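4. Wall bracket and first power-up (Cluronik 341 room thermostat)

Before you start: switch off the heating at the breaker. Not at the old thermostat — at the breaker.

4.1 Take the old cover off. Note which wire sits in which terminal, write it down.

4.2 Hold the Gritidel bracket against the wall, arrow up. Mark both holes. Keep it away from radiators, lamps, direct sun and outside doors.

4.3 Drill, plug, screw. Hand tight only, the bracket cracks if you use a driver on it.

4.4 Feed the wires through the center opening. Strip up to 7 mm. More than that and bare copper shows, redo it.

NOTE: Older Jiang boilers have no common wire. Go to section 6 first, then come back.
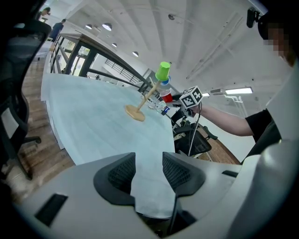 Reader comment: my bracket came with the arrow rubbed off and the terminals ended up at the top. Works ok but the cover wont click shut. Do I have to redo the holes?

Reply: yes, turn it over and re-drill. Terminals go at the bottom. Cover has to click or the contacts don't meet properly.

4.5 Push the wires into the terminals. Tug each one. If it comes out it wasn't in.

4.6 Hook the thermostat on at the top, swing down, press untill it clicks.

4.7 Breaker back on. Display shows the start screen, then asks for the installer code. Enter 1006. Wrong code three times = locked, wait and try again.

4.8 Pick system type. Boiler, heat pump or electric. Wrong choice here is the most common reason for a callback. Check the plate on the unit if not sure.

CAUTION: Do not connect line voltage to the low voltage terminals. Kills the board, not covered by warranty. 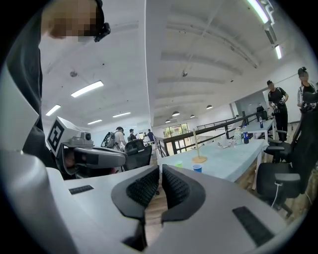

4.9 Set the temperature well above room temperature and wait for the heating to start. There is a built-in delay on first start, so don't keep pressing buttons.

4.10 No heat? Breaker off again, then check the wires against your notes from 4.1. Still nothing, see Faults, section 7.

4.11 Fema valve actuators only: run the valve test from the installer menu once before leaving. Valve should open fully and close agian.

Leave this booklet with the homeowner. Schedules and vacation mode are in section 5.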